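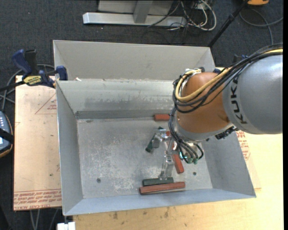 Re: [stores-equipment] Wear and cleaning of open-top metal bins

From: Moataz Ouazzani
To: stores-equipment list
Date: May 24, 2022

Dear colleagues,

Thank you to Samah Zaki for the questions quoted below. I have combined my reply with the points raised by the Auer and Umilia stores, as they overlap to a large extent. The bin in the photograph is one of the large gray sheet-metal type with sloping sides and a tall back panel, and it shows most of the marks that members have asked about.

Samah Zaki wrote:
> Dear all,
> We are reviewing the open-top metal bins at the Clarov store and have
> reached different conclusions about the same marks. Two of our staff
> would set aside any bin with a scratched floor. Others would keep the
> bin in use unless the metal is bent or sharp.
> May I ask the list for guidance on the following:
> (a) Does whitish scratching on the floor count as damage or as wear?
> (b) Should the small holes in the floor be plugged?
> (c) Who is expected to clear the ledge below the back panel? It is not
> mentioned on our cleaning sheet.
> We have 24 of these bins to record and would like to use the same
> wording for all of them.
> With thanks,
> Samah Zaki
> Clarov store

On (a), scratching and abrasion of the floor should be recorded as wear. A bare metal floor will pick up pale marks wherever parts are set down or dragged, and the marks are seldom even. In this bin they are heaviest toward one side. The same applies to the scuffed lower part of the back wall, with its worn pale patches. The upper panel is smooth by comparison and need not be mentioned on the form.

A bin should be set aside only if one of these applies:

- a seam has opened or an edge has lifted
- a wall or the floor is bent enough for parts to catch on it
- there is rust that comes away on a cloth
- a burr can be felt through a work glove

Please check for burrs by hand, with gloves on. A photograph is useful for the record, but it does not show whether a scratch has a raised edge, and I would not pass or reject any bin on a photograph alone.

On (b), please leave the holes open. The bin shown has two small round ones in the floor, at the lower left and the lower right. Some of our older bins have 4, and at Umilia there are several with none at all. The form should state how many holes are present and whether they are clear. Tape must not be used over them. If small parts are being stored, place a liner tray in the bin and record the tray on the same line. The Vikska liner has been satisfactory at Auer, although it sits poorly in any bin where the side walls differ in width or slope, and should be tried in place before a quantity is ordered.

On (c), the ledge belongs to whoever signs for the bin floor. It is easily missed. There is a small whitish scrap lying at the left end of it in the photograph, and scraps in that position tend to stay there for a long time. The cleaning sheet will be amended to read "floor, ledge, and all inner walls" in place of "interior." Small dark smudges, such as the one near the upper left corner of the floor here, should be wiped with a damp cloth and mild soap. If the smudge remains after 2 attempts, write "stain, not removed" and leave it. Wire brushes and scouring powder are not to be used on any bin, as we have already lost the finish on several side walls in that way.

With regard to wording, I propose the following entry, which Clarov may use at once:

"Open-top metal bin, gray. Floor: scratched, wear only. Back wall: scuffed at lower part. Holes: (number), clear. Ledge: cleared. Burrs: none felt."

The words "poor," "bad," and "old" should not appear. They were used in 65 of the entries returned in March, and none of those entries could be acted upon without a second visit — an expense that the stores concerned should not have to bear again.

Auer asked separately whether bins may be repainted on the inside. They may not, for the present. Paint on a working floor flakes, and the flakes end up among the parts. Outside surfaces may be touched up at the discretion of each store.

Corrections to the proposed entry should be sent to the list and not to me directly, so that all stores may see them.

Yours sincerely,
Moataz Ouazzani
Stores Equipment Office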